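The Bread Bin Lessons

I have opened the same bread bin 64 times today and I'm still not very good at it. I press, I miss, I go back. My wrists ache in a place I didn't know wrists had. And somewhere on a hard drive, every one of those fumbles has been saved, because a robot is going to learn from them (sorry, robot).

I'm at Serkasetti, a small outfit on the edge of Rerdale that teaches machines to do household jobs. I'd pictured a gleaming hall full of mechanical arms. What I got was a carpeted room, a pot of very strong coffee and Aslı Erdem, who runs the recording sessions and who handed me a gripper for each hand before I'd got my coat off properly.

"Just don't try to be clever with them," she said. "Everyone tries to be clever." 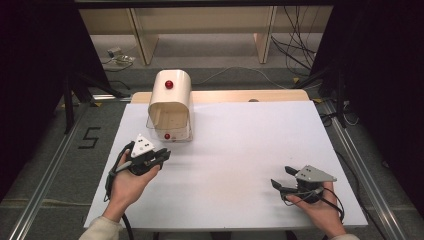 My first hour went entirely on learning to move slowly. You don't program anything, you see. You do the job yourself, with tools in your hands instead of fingers, and the computer keeps a record of how the tools travelled and what was in front of them. Each gripper has a pale triangular plate on top covered in little black dots, which is how the system works out where your hands are, and a black cable trailing off it that I managed to sit on twice. The bin goes towards the back of the white board, you bring the grippers in from either side, and off you go. Open it, close it, back to the start, wait for the beep. One go is called an episode, which makes it sound a great deal more exciting than it is.

They want 200 episodes of each task before they'll even think about training on it. That seemed mad to me until Aslı explained what happens if you're stingy. Give the system a handful of perfect runs and it learns those exact runs and nothing else. Nudge the bin a thumb's width to the left and it goes sailing past into thin air. So the bin gets shuffled and turned between goes, and people with different habits take turns at it. I lead with my left, apparently. Aslı had noticed by my third attempt and was delighted – they were short of people who lead with their left.

It's not always sitting there neatly on its base, either. Part of the morning was given over to awkward positions, and those I rather enjoyed! There's a bit of a knack to coming at a thing from an angle when all you've got is two stubby fingers that open and shut.

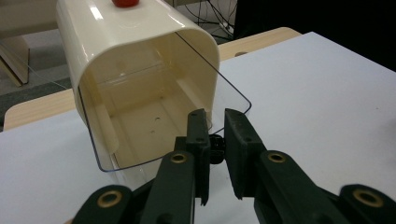
On its side with the clear lid swung open, as seen from the gripper.

I asked to see what the learning system gets, expecting something grand, and it was basically that: a close, slightly bossy view with the gripper's own fingers filling the bottom half. Aslı's point was that a robot arm fitted with the same fingers will have nearly the same view, so whatever it learned from me ought to carry over. "Ought to" was doing quite a lot of work in that sentence, and she admitted as much. Their first try at a bread bin, back in February, used 127 episodes recorded by one very patient man called Greco. The arm learned to open the lid beautifully. It had also learned to pause beforehand, every single time, for no reason anyone could find, until they watched the recordings back and saw that Greco did it too. He was having a little breather.

I love that story. I've thought about it all week, mainly while doing the washing-up, where I've caught myself rinsing each cup twice and wondering what some poor machine would make of it.

The afternoon was slower. After a batch you sit down and go through what you've recorded, throwing out the duds: the ones where you started before the beep, or lost your grip and said a rude word and flapped about. Not every mistake goes, mind you. If you fumble and then sort it out, that's kept, and kept gladly, as the machine will need to know how to recover from its own muddles. I lost 11 of mine. Aslı said that was respectable for a beginner and I chose to believe her.
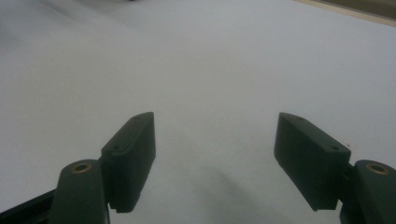
Then there are the starts and finishes, which I'd never have thought about. Every episode has to begin with the fingers open and end the same way, and the bit in between mustn't dawdle. I'm a dawdler. I'd finish the job and hover there feeling pleased with myself, and all that hovering has to be trimmed off by somebody later. By four o'clock I had more or less stopped. I'd also stopped talking, which those who know me will find harder to credit.

The next job on the list is packing a lunchbox, and after that they're off to try the whole lot again in a real kitchen at Hurnus, with proper clutter and bad light. Aslı has asked if I'd come back for it. I've said yes, provided someone else does the sandwiches.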